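Ellwood Handling Code

The Ellwood Handling Code is a voluntary code of practice for the robotic handling of small electrical parts, chiefly bare circuit boards, solenoids and wiring harnesses. It covers grippers, part trays, bin layout and operator checks in light assembly and repair work. The code takes its name from Ellwood, the town where its first draft was written, and is maintained by the Canance Institute. The current edition was released on September 30, 2026.

Background

Before the code, most workshops using two-finger grippers relied on the instructions supplied with each machine. These dealt with reach, payload and guarding but said little about the parts being moved. Canance began collecting shop rules from its members and issued them as a single text, document 1605. Later editions added the sections on flexible parts and on record keeping.

Scope

The code applies to parts with a mass of up to 200 grams that are presented in open trays or bins. It does not replace workplace safety law or the machine maker's own limits. Parts connected to a power source are excluded.

Rigid components

Section 3 deals with parts that have a firm body. The gripper should close on the body or frame of a component and stay clear of moving plungers, springs, leads and soldered joints. Solenoids are treated as a special case: the grip is taken across the coil body, and the plunger is left free to travel. Trailing leads must not pass between the finger and the part.
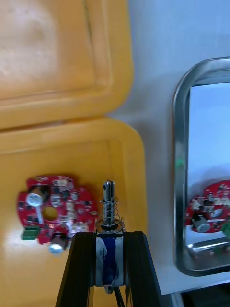 A small solenoid held by its coil body, with circuit boards in separate trays.

Bare boards are laid flat, one to a compartment, with tall components such as capacitors facing up. Both plastic and metal trays are accepted, although metal trays may be used only for boards with no battery fitted. Boards are lifted by the edge, and screw terminals are not to be used as gripping points.

Wiring harnesses

Flexible parts are harder to plan for, as their shape changes each time they are set down. The code calls for one harness per bin and a bin floor in a single colour that contrasts with the insulation. Before each pick, the control software must identify a bundled section — normally a taped or sleeved point — and grip there if it can be reached. Pulling on a crimp terminal or a cut wire end is not permitted.

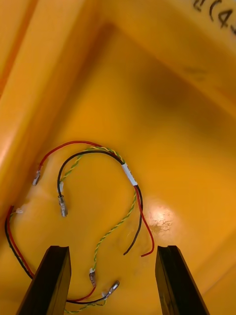

A loose harness in a shallow bin, with a white band where the wires are bundled.

Inspection and records

Finger faces are inspected at the start of each shift and again after 3000 picks. Dropped parts are set aside for testing and logged by bin. The Jirnon annex, added in May, provides a standard log sheet.

Adoption

Virutik, a maker of small grippers, ships its manuals with the code's checklist attached. Some repair shops have adopted only the harness section, a practice the code allows if it is stated in their work instructions.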